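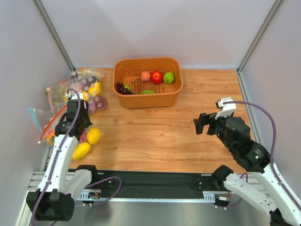

Can it put my groceries away yet or not, one commenter asked under the last update, and please skip the part where you say it depends.

Ok. Not yet. Parts of the job, yes, and we'll say which parts. The rest of the page is the long version plus what you get if you order one.

6 min read
41 comments | 18 shares

Sornia two-arm bench cell, by Pemton

What it is: two arms on one rail, a wood-grain tabletop, walls on three sides, parallel grippers. You put stuff on the table and the arms work on it. Sold as a complete cell, ships on a pallet, goes together in a morning if you have a level floor and two people. One person can do it. We did it with one person and he was mad.

Who buys it: labs, packing shops, a couple of small grocers who want to see what the fuss is about. Some people at home. We don't talk them out of it but we do ask how big the garage is.

The chore we test with

Fruit in zip bags, basket at the back. Get the fruit out of the bag and into the basket. Sounds like nothing. A kid does it while watching TV. For a pair of arms it's close to the worst thing on the kitchen list, and we picked it for that.

Clear plastic is hard to see and worse to grab. It slides, it folds, it sticks to itself. The zipper needs one hand to hold and one to pull, and the hold has to be right or the whole bag just comes along for the ride. Then the fruit. Round fruit rolls. Grapes come up as a bunch or they don't come up at all.

Test fruit is artificial. Real fruit is a mess after a day of this, and also it changes size on you. We know that makes our numbers look better then they would in your kitchen. Take that into account.

Numbers, since everyone asks

500 bag runs on the current software. In 309 of them the bag got opened. In 223 the bag got opened and every piece ended up in the basket with no help from a person. So less than half, start to finish. That's the number to plan around.
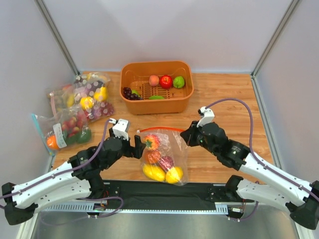
Most of the misses are at the zipper. The arms get a pinch on the plastic a little below the seal, pull, and the bag drags. Or the grip is fine and the other arm comes in at a bad angle and lets go. Second most common is the last piece of fruit. It sits in the corner of the bag and the gripper keeps closing on plastic. We stop the run after the third try on the same piece and count it as a miss. Some other shops keep going until it works and call that a pass. Ask them.

Loose fruit on the table is a different story. 100 runs, no bag, straight from the wood to the basket, and it got all of them. Lemons, apples, the long skinny mango, didn't matter. If your work looks like that – solid things, open table, one place to put them – a machine can do it now and you can stop reading and call us.

What's in the crate

Two arms, white links, black joints
Rail and both base mounts
Parallel grippers, one per arm, with mounts
Wall panels and posts
Cables, pre-run. Leave the slack in them, the wrist needs it
Pilteo control software, one seat

Not in the crate: a computer, a basket, fruit. Any basket will do. A low rim is easier. We like a bright plastic one with a slotted floor but thats habit.

Where it's good today

Sorting solid parts by type. Moving things from a table to a bin. Holding something steady so a person can work on it (people forget about this one, and it's the thing the Cuadros shop uses theirs for most of the day). Repeating a dull motion with the same parts in the same spots.

Where it's so-so

Zip bags, see above. Lids. Anything that has to be tipped over and shaken out. Cloth – it can pick up a towel, folding it is a coin flip. Stacked items when the bottom one is the one you want. Piles of clear bags are rough too, the software has a hard time telling where one bag stops and the next one starts. Spread them out and it goes better.

Where we'd say no

Glass you care about. Knives. Wet dishes. Anything with kids or pets in reach of the open front. Hot food, no. We get asked about egg cartons a lot and we have cleaned up enough eggs.

Speed

Slow. A person beats it at every task on this page. The case for it is a night shift on easy work, or a lab that wants hands to train on. If you run the math on a grocery bagging line it doesn't come out, we ran it for you, please don't buy one for that. Two shops asked us this spring. Told them both the same thing.

Training your own task

You drive the arms by hand through the job, the cell records it, Pilteo trains on the recordings. Do the job the same way each time. Then do it a few different ways on purpose. Move the basket a bit. Swap the bags around. People who record only the perfect setup get a machine that only knows the perfect setup and then they write to support.

Plan on a week before it's doing anything you'd show your boss. Some tasks never get there. Soft packaging especially.

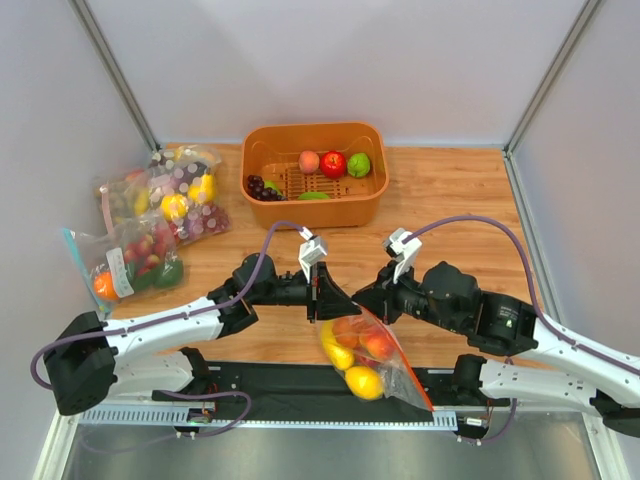 Another comment, from a buyer this time: we've had ours since March, loose parts are great, bags are a pain, and I wish the page had said so in March.

Fair. The old page had the loose fruit result up top and the bag result nowhere. Fixed now. If you bought off the old page and bags were the reason, write to us and we'll work something out.

Next release goes after the zipper step by itself, a separate practice mode where the arms only open bags and nothing else. Due in September, free for anyone with a seat. New run numbers go up on this page when we have them, good or bad.

Care

Wipe down the gripper fingers every day. Plastic bags leave a film and the grip gets worse so slowly you blame the software. Check the rail bolts once a month. Don't coil the cables tight. Power off before you reach in, every time, even for one grape.

Ordering

Quote by request. Tell us the task, what the items are made of, and whether they come in a bag. Short video helps alot. We answer in the afternoon mostly.

Related
Sornia spare gripper fingers, pair
Pilteo extra seat
Can a robot fold a towel? Our bench notes
Cuadros shop visit: what two arms do all day
Pemton rail bolt kit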